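Notes on Keeping a Household Archive

The decision to put the family papers in order was made in the winter, after a search for one insurance certificate took the better part of a Tuesday. The certificate was found at 4 in the afternoon inside a cookbook. It was agreed that evening that a proper system would be adopted, and that I would be responsible for it. The present entry records the principles on which that system was established and the points on which it has since been revised.

At the outset the collection consisted of 2291 separate items. This figure includes letters, receipts, school reports, photographs, tax papers and the correspondence of my late grandmother, who retained everything she received from her relations in Stiten over the course of her life. It does not include newspaper clippings, which were placed in a separate carton and have not yet been examined.

Each item was first assigned to one of two classes. Papers that may be required by a bank, a court, a school or a government office are designated as records. All other papers are designated as keepsakes. Records are retained in steel drawers in the hall and are arranged by the name of the body that issued them, and then by year. Keepsakes are retained in boxes in the back bedroom and are arranged by the person who received them. A letter is therefore filed under the reader and not the writer. Visitors to this site have questioned the rule, and I continue to believe it is correct for a household, where the letters received have generally survived and the letters sent have not.

The boxes were obtained from Javik, a stationer two streets from our home. They are acid-free and have metal corners. The lids fit closely, and for the first month they were difficult to remove without disturbing the contents. A strip of cotton tape passed under the folders resolved this matter.

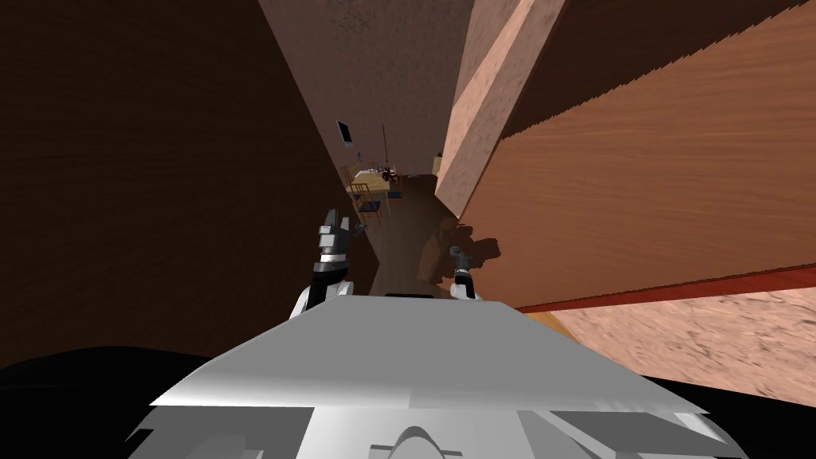 Skestov, February

Work on the second stage has now begun. It concerns the 94 letters that carry no year. Most of them give a day and a month, as was the custom in my grandmother's family, and several give only the name of a saint's day. The postmarks are of limited use, as the stamps were removed for a cousin's album and the postmark was removed with them.

The following method has been applied. The letter is read in full, and any mention of a birth, a wedding, an illness, a change of address or the price of coal is entered on a card. The cards are then compared with the register of family events kept by Sarita Dwivedi, who married into the Stiten branch and has maintained the register with great care. Where two or more cards agree, a year is written in pencil on the folder. Where they do not agree, the folder is marked "undated" and returned to its place. No mark of any kind is made on the letter itself.

Readers who intend to begin similar work are advised of the following matters. Pencil should be used at all times. Paper clips should be removed before storage, and rubber bands should be removed without delay, including those that appear sound. Envelopes should be kept with their letters. Photographs should be stored apart from newsprint, which will stain them. Tea should be taken in another room, and I regret to report that this rule was adopted after the event.

The question of disposal has caused the most discussion in the family. It is my position that utility bills may be discarded after the period required by the tax authorities. My brother holds that the bills from the house on Inthanon Road should be kept without limit, on the grounds that they show when the telephone was installed. A single bill from each year has been retained, and the remainder were shredded with his written consent.

A complete list of the folders is being typed and has reached number 900. Printed copies will be sent to those relations who have asked for one. Corrections to names, and in particular to the spelling of married names, should be sent to me in writing before the list is bound. The carton of newspaper clippings will be opened once the binding is finished.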